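Home | Our Work | Get Involved | Shop Hours | Contact

Print this page | E-mail this page

Filed under: Openings & Volunteering

Part-Time Workshop Host, Toller Sewing Room

The Toller Sewing Room is looking for a friendly, patient person to host our afternoon and evening mending sessions, starting in February. If you like people at least as much as you like fabric, and if you can thread a needle while holding up your end of a conversation, please keep reading, even if you've never done a job quite like this one.

A little about us first. We're a neighborhood sewing room up the stairs from the old Piras shoe store, with a big cutting table, a wall of thread that has gotten out of hand (we keep being given more, and we keep saying yes), and machines for anyone to use. People come in with coats that have lost their linings, kids' jeans with the knees gone, curtains bought two apartments ago, and once a wedding dress with a bicycle grease stain, which took most of an evening and a good deal of dish soap. Last year we held 81 open sessions and mended well over 200 garments, plus a tent.
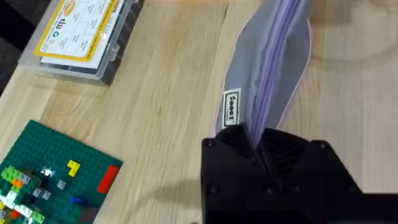

The host is the first person anyone meets when they get to the top of the stairs, and that matters a lot to us. Plenty of folks arrive a bit embarrassed. They were never taught to sew, or they were taught by somebody strict, and they're half expecting to be scolded about their stitches. Your main job is to make them glad they came. You'll say hello, find out what they brought, get them settled at a table or a machine, and stay close enough to help without taking the work out of their hands. That last part is harder than it sounds, and we'll practice it with you!

You'll also set up before each session and put things away afterward, keep the sign-in book, wind bobbins, change dull needles, and let Azra Mladenović know when we're running low on anything. Azra manages the room and would be your supervisor. She's been here since we opened and knows where everything is, including the good scissors.

What we hope you'll bring: comfort with basic hand sewing (hems, buttons, patches, a decent whipstitch) and with an ordinary home sewing machine. You don't need a certificate or a degree. You don't need to know how to make a garment from scratch, either, although if you do, we may talk you into teaching a class in the spring. A second language would be a real gift to us, as many of our regulars are more at ease in something other than English. You should be able to lift a sewing machine from a shelf to a table, or be cheerful about asking somebody to do it with you.

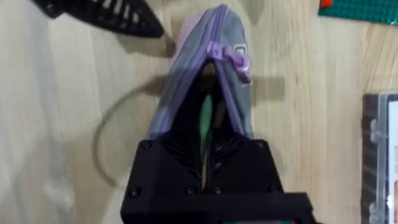

The position is part time, 42 hours a month, mostly between 3 p.m. and 8 p.m., and we plan the schedule together a month ahead so that you can have a life. Pay is by the hour and depends on experience, and we'll tell you the exact rate on our very first phone call so that you don't have to wonder. You'll get paid training, paid time off, and free use of the room and the machines for your own projects whenever we're closed. There's also tea. The stairs are steep, I'm sorry to say, and we don't have an elevator yet, so please call us if that's a concern and we'll talk through what might be possible.

To apply, send a short letter telling us about something you've mended, or tried to mend, along with the names of two people who know you well. A résumé is welcome but not required. Handwritten letters are fine, and you can drop them in the box by the street door. Costel Nikolovski reads everything that comes in and writes back to everyone, though it may take him up to 5 working days. We'll invite a few people to come by for a regular session, meet the other hosts, and see how it feels.

If you know someone who'd be wonderful at this and would never put themselves forward, please pass it along to them.

Print this page | E-mail this page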